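Kokkonen Robotics Club
Frequently Asked Questions for Families and New Members

Every fall we get the same handful of very good questions at the sign-up table, and by the end of the evening poor Jouko has lost his voice answering them. So we have gathered them all up in one place, along with a few that came in by email over the summer. If yours is missing, please write to us. We love getting mail!

Who can join?

Anyone enrolled at the school, in any grade, whether or not you have ever written a line of code. Last year's team captain, Helmi Valtonen, came to her first meeting because she had missed her bus, and she stayed for four years. We do ask that you come to the first two meetings before you decide it isn't for you, as the first one is mostly paperwork and snacks and gives a rather lopsided picture of the club.

What do you work on?

This year nearly everybody is on the Ivura project, which is our name for the fall pick-and-place work. The arm has to take hold of an ordinary desk item, carry it, and put it down where it belongs. That sounds like a small thing until you try it — a person does it without thinking, and a computer has to be told every last bit. We do it all in simulation, so the arm, the table and the things on the table live inside the computer, and you can run the same try again with one setting changed.

The capped item with the red top is what most new members begin with. It is tall and narrow, and you learn a great deal about where to put the fingers.
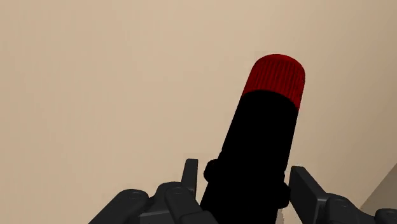
Club Handbook, page 7

Why does it lean like that in the gripper?

We get this one from parents, who have sharp eyes! When the fingers hold something tall down near one end, there is a lot of it left over that can tip. Sometimes a lean is fine and the student moves on. Sometimes the next step needs it straighter, and then it's back to the grasp settings for another go. Theresia Ruchti, who teaches the Thursday group, likes students to write down the angle they wanted before they look at the one they got. It's a good habit and we have all picked it up from her, some of us more willingly than others.

Does my child need to be good at math?

It helps to be comfortable with angles and with negative numbers, and that's really all for the first half of the year. After that there is some geometry, which we teach as we go, with plenty of pencils rolled around on desks to show what we mean. Students who struggle with math on paper often do just fine with it here, where they can see the arm go to the wrong place and work out why.

Do we have to buy a computer?

No. The lab has machines with everything already installed, and they are open to members at lunch as well as during meetings. If you would like to work at home, Keegan Tuhiwai keeps the setup instructions up to date and will happily sit with you while it installs. Please bring your charger. The whole download can take up most of an evening on a slow connection, so don't start it at bedtime (we have had some tired faces on Friday mornings).

What does a finished task look like?

It depends on the level. At level one, you pick the item up and hold it clear of the table. At level two, you carry it to a spot the judges choose. At level three there are other things lying about, and you have to leave them where they are. Students are often surprised by how much a single pencil on the table changes their plans, even one that's well out of the way, because the whole arm needs somewhere to go and the gripper is only the very end of it.

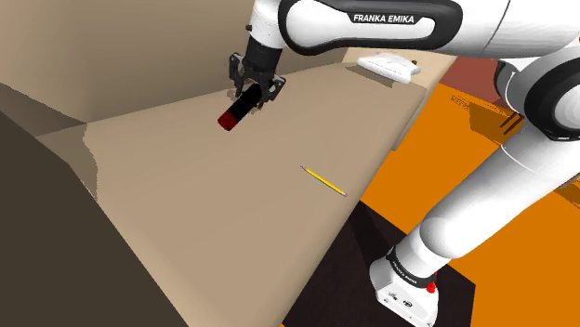

Page last changed: Sep 29, 2022

What is the thing with the red cap, a marker or a glue stick?

This has been argued over at great length, and there is a marker party and a glue stick party in every group. For scoring it makes no difference at all. In the task files it is called "gulten," after the Gulten Cup, where we first used it, so if you see that name in your code you'll know what it means.

How does the competition work?

The Zovness Open is in November. Each team turns in one program, and the judges run it on layouts the team hasn't seen before. The most a team can score is 300 points, and time counts only as a tie-breaker, so please don't rush your arm. Teams that want to practice can use the shared layouts, of which we now have 439, nearly all of them made by former members who seem to have enjoyed being mean about where they put the pencil.

What does it cost?

Membership is free. The trip to the Open is paid for from the club fund, which stands at $1,250 after the spring bake sale, and lunch on the day is included. If you are able to chip in, thank you, and if you aren't, please come anyway and don't give it another thought.

Can parents visit?

Yes, and do! The last half hour of any meeting is open to families. Students are usually glad to show what they're working on, though they may ask you not to talk while the arm is moving.

Who do I write to?

Seija Mustonen looks after sign-ups and permission forms, and Jouko Eskola answers everything about the trip. You can leave a note for either of them at the front office, and they'll get back to you within the week.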